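Course notes, unit 4: Perception and control for soft objects
Notes by Saranya Pillai, with corrections from Selorm Lamptey

Welcome back, everybody! Last time we spent a good long while on rigid boxes, and I promised you something messier, so now we get to cloth. A box has a pose, six numbers and you're done. A towel has a shape that changes every time you touch it, and our perception code has to live with that. In the Wirden stack we handle it with a segmentation mask, a coarse mesh fitted to the mask, and a grasp planner that scores points along the mesh boundary (please read the Pryor handout on boundary scoring before lab, it's short and quite friendly).

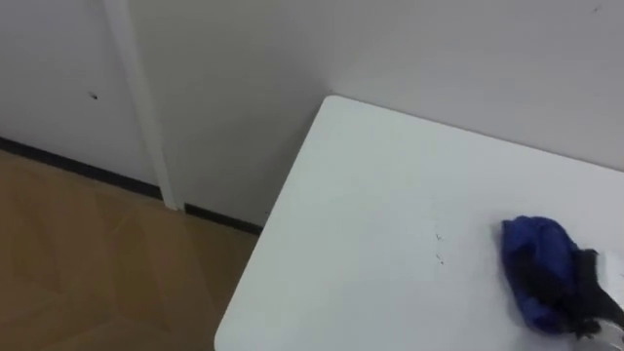
Blue cloth on a white tabletop: easy to segment by color, much harder to fit a mesh to.

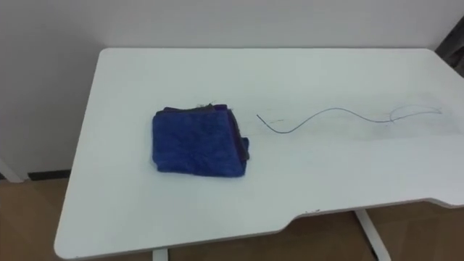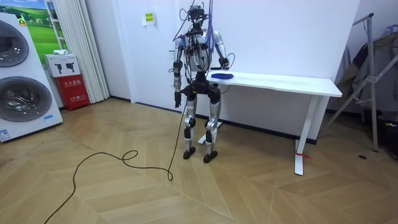 Why does the planner run at a slower rate than the arm controller?
Fitting the mesh and scoring the grasps takes far longer than one control step, so the planner publishes a new target whenever it has one, and the controller keeps tracking the latest target at 1000 Hz in the meantime.

For the lab, start with the mesh capped at 247 vertices. Yaw Yakubu tried 2532 last term and the fit was lovely, but the planner fell so far behind that the targets were stale by the time they arrived. If you want to experiment, go up gradually and keep an eye on the timestamps in your log. Set the queue length on the target topic to one, too, or you'll be chasing old targets all afternoon!

Logs and a short write-up go to Benedicta Dogbe by noon.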